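4.2 Spill Cleanup Task

The cleanup task was set up by the student team at Meltcombe as the second of the two tasks in the course project. Each trial starts with a paper cup on its side, a small brown spill near its mouth, and a cloth within reach of the arm (Figure 3). The robot has to wipe up the spill and set the cup upright — the order is left open.
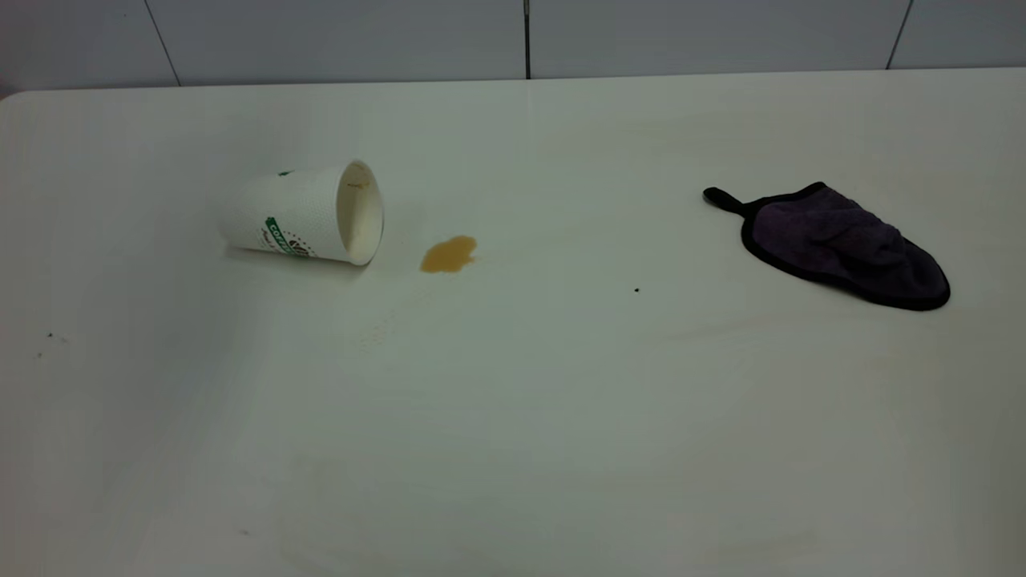
Does it matter which object the robot goes to first? The order had little effect on the score, but trials that began with the cloth ran shorter.

Figure 3. Layout for the spill cleanup task, with the cup at left and the purple cloth at right.

Students recorded 405 demonstrations between February and April. After trials with dropped video or a missed grasp at the start were taken out, 341 remained for training. We used the Skaler policy with its default settings and changed only the length of the action window. A trial counted as a success if the cup stood upright and no liquid was left on the table — faint stains from earlier trials were ignored. Scoring was done by 2 students who had not worked on the training code.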